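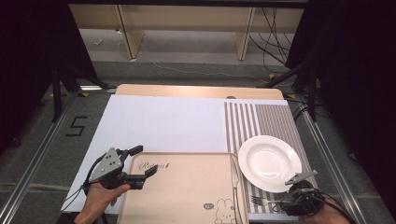

Plate on, cutlery still to find its way home: a striped placemat gives everything else something to line up with.

The lost pleasure of laying a place

There was a drawer in my grandmother's sideboard that smelled of candle wax and old felt, and from the age of five or so I was in charge of it. Every night at a quarter to six I would be handed a fistful of forks and sent off to lay the table, and every night I would put at least one knife on the wrong side and be sent back to fix it. I grumbled, of course. But I can still feel the weight of that drawer, and I've come to think those ten minutes before tea were some of the best of the day.

I hadn't given any of it much thought until last winter, when I noticed that our own household had more or less stopped laying the table. We ate at it, most nights, but the cutlery arrived in a clump in the middle and everyone grabbed what they needed. The plates came straight from the bench, already loaded up. It worked perfectly well, and it made dinner feel a bit like a staff canteen.

So I bought a placemat. Just the one, to begin with, from the homewares shop on the main street in Dhillon, where I'd gone looking for a sink plug. It was the stripes that got me. I have a soft spot for a grey and white stripe, which goes with any plate you own and seems to forgive a splash of gravy better than plain linen ever has. I took it home, put it at my own spot, and within a week there were complaints from the other three chairs, so back I went.

If you are starting from nothing, the placemat is a lovely place to begin, and I'd look hard at a striped one. The lines do half the work for you. Turn it so they run away from you, towards the middle of the table, and you've got a set of rails to park a knife and fork along, and even a wobbly-handed six-year-old can get them straight. The mats I bought are made by a small outfit called Umus, they were 17 dollars each, and they've been through the wash more times than I'd like to admit.

Next comes the plate. My feeling is that a round white plate with a good wide rim is the most useful thing in a kitchen cupboard. The rim keeps your thumbs out of the dinner when you carry it, and a bit of a dip in the centre holds the sauce where it belongs. Coloured plates are great fun and I own far too many of them (there's a mustard set from a church fair in Zaltitz that I'll never part with), but on a weeknight it's the white ones that come out.

Set it down about a thumb's width in from the near edge of the mat. My grandmother used the top joint of her thumb, and I use mine, though hers was a good deal smaller.

Then the fork on the left, tines up, and the knife on the right with the blade turned in towards the plate. If there's soup, the spoon goes outside the knife. Glasses sit above the knife, and the napkin can go wherever you like, as far as I'm concerned. I fold ours under the fork so it doesn't blow away when somebody opens the back door.

I have one more thing to put in a word for, and it's the humble tray. We keep a beige one with raised, rounded edges, and it has changed the way the whole job gets done. The forks, knives and spoons all ride to the table on it in one trip, then it stays put while the places are being laid, then it goes round again at the end to collect the dirty ones. The lip matters. I had a flat tray once, a very handsome thing from Satent, and I lost more teaspoons off the side of it than I care to remember. A little drawing on a tray doesn't go astray either, especially where there are children in the house. Mine will fight over a tray with a rabbit on it and leave a plain one sitting on the bench until Christmas.

As for what goes underneath, a plain white cloth is hard to beat. It doesn't need to be ironed, or not by me, and it doesn't need to reach the edges. An old bedsheet will do very nicely over a bare wooden top. I've used one for birthdays out on the deck, with 60 guests one memorable year and a sheet on every table, and the only remark I heard was from an aunt who recognised the sheet.

We've been at it since the winter and the novelty hasn't worn off yet. The knives still turn up on the wrong side some nights. My youngest has started laying a place for the dog, complete with a fork, and I've let that one go.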